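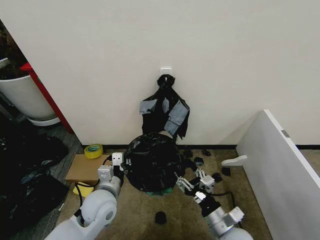 Moving out after 7 years – what do I do about the walls?

minddale_mo
Hi all! My lease in Minddale is up at the end of the month and I'm going room by room (slowly, with a lot of coffee). I stuck up those little adhesive hooks pretty much everywhere, and now I'm scared to pull them in case the paint comes too. The deposit is 1,000 dollars and I'd dearly like to see it again. Do you folks take them off, or leave them for the landlord?

PorchLight176
Oh, take them off, hon. Warm the hook with a hair dryer for a minute, then work dental floss behind it with a gentle sawing motion. I did a whole hallway that way in April and only lost one tiny fleck of paint, and that was me being impatient because supper was on the stove.

gus_in_slippers
I'd go easy on the hair dryer. I softened the paint in my old place and made a bigger mess than the hook ever would have. If yours has a pull tab, stretch it straight down along the wall, very slowly, and let it take its time.

PorchLight176
Fair enough, Gus, but half of mine had lost their tabs! Low heat, and keep it moving – I should have said that the first time.

Mwanaisha Rotich
Before you touch anything, read your lease. Mine said to leave the walls alone and they'd repaint anyway, and I'd already spent a whole Saturday scrubbing.

minddale_mo
You are all so kind. Lease is in a box somewhere, naturally, so I'll dig it out tonight and try the floss on the closet hook first.

gus_in_slippers
Closet's a good place to start. Let us know how the paint holds up.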